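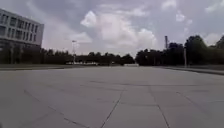
Olesia Semeniuk
カメラを替える前に、露出の測り方を確認したほうがいいです。地面に近い位置のカメラで空が画面の半分近くを占めると、自動露出は雲の明るさに引っ張られます。路面は薄い灰色の均一なコンクリートなので、もともと特徴点が少なく、少し暗くなるだけで残るのは目地の線くらいになります。測光範囲を画面の下半分に限定してから、もう一度同じ経路を走らせてみてください。それで直らなければカメラの比較に進めばいいと思います。

元の投稿:小型車輪ロボットの前方カメラ、どちらを選ぶべきか
投稿者 Kwesi Dramani
2020/01/19

屋外の広場で自律走行を試しています。車体は自作で、前方カメラの候補が二つあります。Prondisのグローバルシャッター(モノクロ)と、Clakwoodのローリングシャッター(カラー、広角)です。どちらも取り付け位置は地面すれすれで、コントローラはStasivの同じ基板を使っています。

困っているのは自己位置推定のずれです。建物のそばでは安定しているのに、広場の中央に出ると向きが少しずつ狂い、戻ってきたときに出発点と合いません。特徴点の上限は3000に設定していますが、ログを見ると広場の中央では80を切ることがあります。建物寄りでは2298まで出ていました。フレームレートは30です。

コンクリートの平板が敷かれた場所で、遠くに木立があり、左に建物、右に縁石があります。雲の多い日に試しました。Prondisのほうがずれは小さい気がしますが、走行ごとのばらつきが大きくて断言できません。予算の都合で買い足せるのは一台だけです。車体を高くする改造は重心の関係で避けたいです。 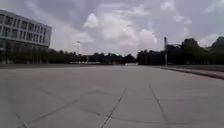 車輪のエンコーダは付いていますが、いまは推定に使っていません。IMUは基板に載っているものをそのまま使っています。カメラを決めるのが先か、センサの統合が先かも含めて、経験のある方の意見を聞かせてください。

Myroslav Romaniuk
センサの統合が先です。

同じような条件で何度かやりましたが、単眼カメラだけで広い平面を走らせると、レンズを替えてもシャッター方式を替えても限界があります。遠くの木や建物は向きの手がかりにはなりますが、距離が離れているので、数メートル進んだくらいでは見え方がほとんど変わりません。並進量は近くの路面から取るしかなく、その路面に模様がないわけです。エンコーダが付いているなら、並進はそちらに任せてください。

順番としては次のようにします。
まずエンコーダの車輪径と左右の間隔を較正する。直線往復とその場旋回で十分です。
次にIMUを静止状態でしばらく記録し、ジャイロのバイアスを出す。
カメラとIMUの時刻のずれを測る。Stasivの基板は外部トリガ入力があるはずなので、対応しているカメラならつないでください。
そのあとで二台のカメラを同じ経路で比べる。

比べるときは露出時間もゲインも固定にします。自動のままだと、雲の動きで条件が変わってしまい、カメラの差なのか空の差なのか区別できません。できれば二台を並べて同時に記録し、あとからオフラインで同じデータを処理するのが確実です。

選ぶとしたらグローバルシャッターです。車輪が平板の目地を越えるたびに細かい振動が入ります。ローリングシャッターだと縦の細い物、たとえば照明柱のようなものが歪んで、向きの手がかりとしての質が落ちます。色はこの用途では要りません。

Tymofii Stelmakh
うちはNamararardではなくNamarardの広角を使っていますが問題ないです。広角がおすすめ。

Kwesi Dramani
ありがとうございます。測光範囲を下半分にしたところ、中央での特徴点は増えましたが、向きのずれはまだ残っています。露出固定はこれから試します。エンコーダの較正をやっていなかったので、そこから始めます。

一点確認させてください。二台を並べる場合、間隔は狭いほうがいいですか。車体の幅があまりなく、横に並べるとClakwoodの画角に隣のカメラの筐体が入りそうです。

Myroslav Romaniuk
狭いほうが条件はそろいますが、厳密でなくてかまいません。それぞれ車体に対する位置と角度を測っておけば後で補正できます。筐体が写り込むなら上下にずらすか、その部分をマスクして特徴点を拾わないようにしてください。マスクした面積は結果と一緒に書いておくと、あとで見返したときに助かります。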